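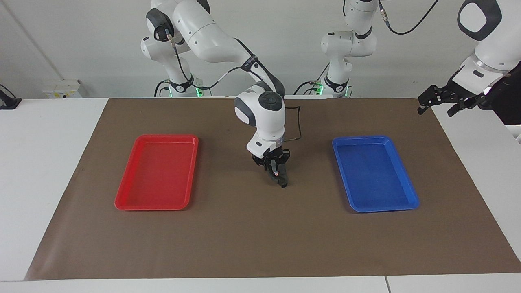

Why did the right arm keep stopping short of the red tray? The cable at the wrist was too tight, and when the base swung far enough left the controller read the extra pull as a collision and went into a protective stop.

Took me most of the day to get to that one sentence, so I'm writing down the long way around too, in case it comes back.

2023-11-09, Laryea bench, red-to-blue transfer job for Stamevo.

First stop came at cycle 1739 of the overnight run. The log just says "force limit, right arm, joint 5" and then a whole lot of nothing until I walked in. The left arm was fine and sat there waiting for its turn like it's supposed to. I cleared the fault, jogged the right arm up by hand, restarted, and got 8 clean cycles before it did it again. Same joint, same side of the mat. Never on the blue side, not once, which I should have paid more attention to.

My first guess was the payload setting. We swapped the gripper fingers last week and I was pretty sure I'd forgotten to update the mass (I have form here, Minoru will tell you). Checked it - correct. Ran the payload estimate again anyway and it came back close enough to the number we had. So that was an hour.

Second guess was the paper. It had been creeping toward the front on the old bench at Temoncombe and I wondered if the fingers were dragging on a raised crease. Raised the approach height, ran it with nothing to pick up, and it still stopped, well above the mat. Okay, so it wasn't touching anything. At this point I was ready to blame the Dradard force sensor and I wrote half an email to their support people, very polite, a little accusing. Did not send it!

Then Henryk Jabłońska came by to borrow the torque driver and asked why I was only looking at the fingers. He had me put the arm in freedrive and swing it slowly over to the red side while he held two fingers on the cable. Right at the end of the swing it went stiff as a broom handle. He made me do it three times so I'd believe him. The force trace on the screen climbed every time, and on the way back toward blue it dropped right off again.

What I think happened: when we put the new fingers on, somebody (me, it was me) pulled the slack back through the last clip so the loop wouldn't hang so low near the hand. Looked tidy. Left nothing spare for the wrist to turn.

Fix for now: opened the clip, fed slack toward the wrist, closed it again, then took the arm by hand through both ends of its travel before turning anything on. Restarted at reduced speed. At the time of writing it's past 1000 cycles with no stops and the joint 5 trace looks flat on both sides.

One thing I want to own up to. Around the fourth stop I raised the force limit "just to see." The stop went away, and if I'd left it there we would have been yanking on that cable every cycle with a limit nobody had agreed to. Minoru Kaneko spotted the changed value in the settings diff and put it back before I'd even finished my coffee. He's right, and I've asked him to put a password on that page. The limit is there for hands, mine included, and I had mine near the trays all morning.

Still to do:
Look at the connector for damage from the pulling, with power off and locked out.
Put a paint mark on the cable at the last clip so we can see if it slips.
Same check on the left arm, which got its fingers changed on the same afternoon.
Add "swing to both ends by hand" to the finger change sheet.
Ask for a longer cable in the December order.

Leaving it at reduced speed overnight. Please don't bump it back up until I've looked at the connector.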